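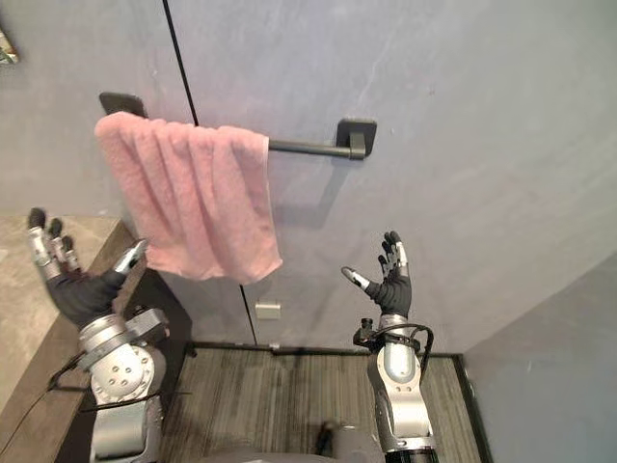
Ueda_fan is asking whether both hands freeze or only one, and I'd want to know that too before you touch any settings. Could you post the whole error log?

Freezing hands on towel task
Posted by brindle75, 9th October

Hi all, and thanks for your patience! Our Brilo stops with its hands open below the towel and throws fault 28, and then I have to restart everything. It ran fine all of July. Any ideas?

Dresix_owner
Same fault on mine, more than 33 times. It was a pinched wrist cable, bless it. Hit the emergency stop and cut the power before you put your fingers anywhere near those joints, please!

mossgate
update the firmware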